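首页 > 社区生活 > 办事指南 > 社团与场地

如何在 Rusolcombe 登记一个社区文化团体并申请会堂时段

更新日期:2026年6月13日

本页写给准备在 Rusolcombe 成立小型文化团体的华语居民,读书会、合唱班、书法小组、节庆筹备组都适用。已经在 Sorkville 登记过、只是想换场地的团体,可以直接看第四步。

开始之前

先确认你们属于哪一类。成员不满15人的,按“小组”登记,手续最少,不需要单独的银行账户。达到15人或以上的,按“团体”登记,要交章程,还要有团体名义的账户。人数以递表当天的成员名单为准,家属陪同参加活动不算在内。

宗教聚会和商业课程不走这套手续。收学费的课程请向会堂办公室索取另一种表格,封面是绿色的。

第一步:定名称

中文名和英文名都要有,两个名称不必逐字对应。英文名不能与登记册上已有的名称相同,登记册放在 Standiden 会堂一楼的服务台,可以当场翻阅。名称里带地名的,只能用活动实际所在的地方。去年有两个团体都叫“同乡会”,寄来的信经常送错,所以现在要求在“同乡会”前面写明是哪里的同乡。

第二步:写章程

章程不用长,一页纸就够。需要写到的内容有:团体做什么,谁可以参加,负责人怎么产生、任期多久,钱由谁管,解散以后剩下的钱和物品怎么处理。最后一项常有人漏掉,漏了会被退回来补。

章程用英文递交,可以附中文译本。两种文本有出入时以英文为准。请在章程里写上这句话,免得以后争论。

负责人至少两位,不能住在同一个地址。

第三步:填表和递交

表格编号是1444,服务台有纸本,也可以请工作人员用电子邮件寄给你。填写时注意以下几处:

“通讯地址”一栏填负责人的住址,不要填会堂的地址。会堂不代收信件。

“活动语言”可以填多种。填了中文的,请注明是普通话、粤语还是其他方言,服务台接到居民查询时会照此转介。

“预计全年收入”一栏,没有收入的写0,不要留空。全年收入超过3000镑的,要另外附一份收支预算。

“活动对象”如果包括未成年人,需要附上一份儿童保护说明。服务台有范本,照着改就可以,但负责人姓名和联络电话必须填你们自己的。

填好以后连同章程和成员名单一起交到服务台。工作人员会在副本上盖收件章,副本请自己留好,申请场地时要出示。

第四步:申请会堂时段

拿到登记号之后才能申请固定时段。Standiden 会堂有大厅、侧厅和一间小会议室。大厅适合演出和聚餐,侧厅有镜子,排舞的团体用得多,小会议室放得下一张长桌,读书会够用了。

固定时段每年分配一次,十月开始收下一年度的申请。错过了也可以申请零散时段,先到先得,只能提前一个季度预订。

申请时要写清楚开始和结束的时间,布置和收拾都包括在内。很多团体只写活动本身的时间,结果前一个团体还没走,自己的人已经在门口等着。建议前后各留出半小时。

需要用厨房的请另外勾选。厨房可以热菜、烧水,不能油炸。自带电器要有检测标签。

会堂的收费分三档,登记小组最低,登记团体居中,没有登记的个人最高。价目表贴在服务台旁边。押金在活动结束后退还到付款时用的账户,不退现金。

第五步:办好保险

会堂自己的保险只保建筑物,参加者受伤或者弄坏别人的东西不在其中。登记团体必须自备公众责任保险,小组如果只在小会议室活动,可以付一点附加费,用会堂的集体保单。保单副本要在第一次活动之前交到服务台,过期之后也要补交新的。

第六步:对外宣传

会堂门口的布告栏每个团体可以贴一张,A4大小,贴之前先到服务台盖章。海报上要有登记号和一个联络方式。社区通讯《Bangash》每季出一期,刊登活动消息不收费,来稿请写明时间、地点、是否需要报名。中英文都可以投,中文稿请一并附上简短的英文摘要。
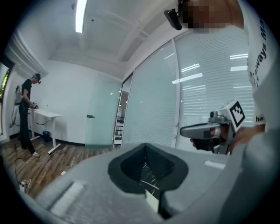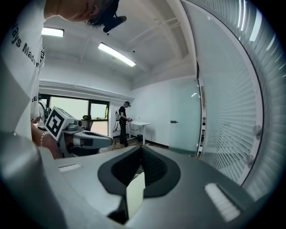
图一和图二里都有一位穿白色印字T恤的人。
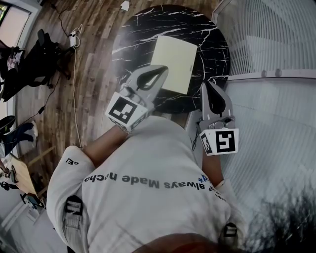 消息登出以后如果活动改期,请同时通知服务台和通讯的编辑,两边的资料不互通。

登记之后要做的事

登记有效期为一年,到期前会收到续期通知。续期不用重交章程,只交新的成员名单和一份简单的收支表。负责人换人、地址变更、章程修改,都要另外填更改表,不要等到续期时再报。

账目和会议记录请保存好。小组没有强制要求,但最好有一本簿子,记下每次活动的日期、到场人数和收支,换负责人的时候交接起来方便。

常见退件原因

成员名单没有签名。
两位负责人的地址相同。
章程没有写解散后的财产处理。
英文名与已登记的团体重复。
收入一栏空白。

退件不影响排队次序,在13天之内补齐就按原来的收件日期处理。超过期限要重新递交,原来的副本作废。

住在 Sorkville 的居民也可以用 Standiden 会堂,登记手续相同,收费按外区价目。已在 Sorkville 登记的团体只需出示登记证副本和有效保单,表格填第一页和第四页。

相关页面:会堂价目表 | 儿童保护说明范本 | 更改负责人资料 | 节庆摊位申请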